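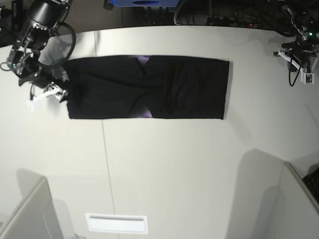 The right arm takes hold of one end of a black garment at the Fanorine open house in Drunduvdale.

Home | Features | Workshops | Farm & Town | Subscribe

The folding table is at the back of the building, past the coat hooks and a long row of parts bins. By 10 a.m. on the Monday of the open house there were already people standing two deep beside it, and most of them stayed longer than they had planned.

Fanorine has 18 employees and rents the old seed warehouse on the east side of Drunduvdale. For most of its life the company fixed conveyor motors. It started working on laundry after Ellar, a linen service two counties over, asked if a machine could sort and fold the work clothes its customers send in every week.

Sheets and towels are mostly solved. Big laundries have had machines for them for years. Clothes are harder, and dark clothes are harder still. A pair of black pants on a table gives the cameras very little to go on.

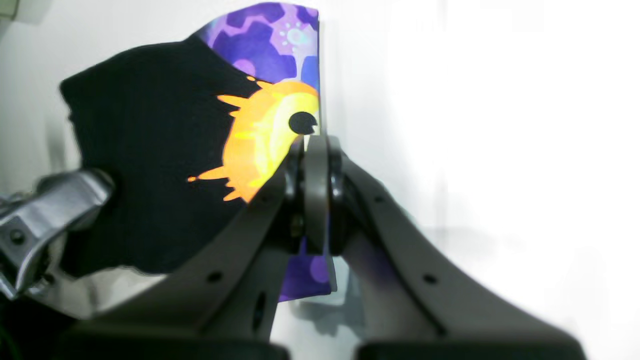 Lautaro Olivares runs the folding project with his brother Cristóbal. Lautaro handles the arms and Cristóbal writes the software, though both of them were on their knees under the table at one point looking for a dropped screw.

The system, which they call Dewan, has two arms and learns from people. An operator moves the arms through a job by hand controls, and the computer records every motion along with the camera views. Lautaro said it takes 400 recorded folds before the machine will try a new kind of garment alone. Last winter they tried it with 100 and spent a week picking shirts off the floor.

Prints cause their own trouble. A bright design can look like an edge to the software, and the arm will reach for the middle of a shirt as if it were the hem. Linings do the same thing when they show at a seam.
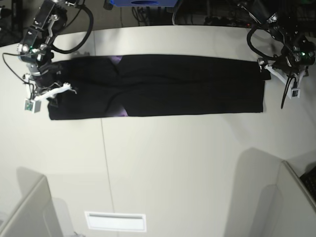
Cristóbal said the hard part is teaching the second arm to wait, and that most of the bad folds come from both sides pulling before the cloth is ready. He would take a slow fold over a fast one any day, he added, "and so would whoever has to wear it."

Speed came up a lot in the questions. A practiced worker at Ellar folds a pair of pants in a few seconds. Dewan needs 16 on a good run. The brothers did not try to hide the gap, and they had a clock on the wall where visitors could check for themselves.
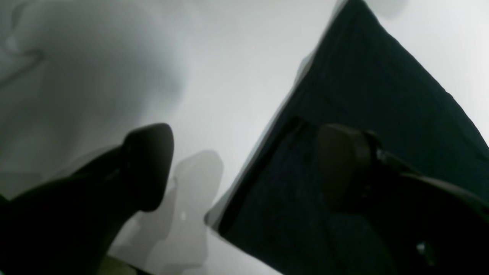

Jobs came up too. Ellar has had trouble filling its night shift, and the plan is to start there, with one table and one person watching it. Lautaro would not guess at what happens after that. The company has not set a price and has no other customers signed.

The afternoon session ran until 4 p.m. Visitors could take a turn at the hand controls if they were willing to stand in line. I got one sleeve over and lost the other. The next person in line, a girl in a soccer uniform, finished the shirt.

Fanorine plans to hold another open house in November. There is parking behind the warehouse.

Related stories
Drunduvdale seed warehouse gets a new roof
What a linen service does with your old towels
Repair shops that still rewind motors
Night shift: who works it and why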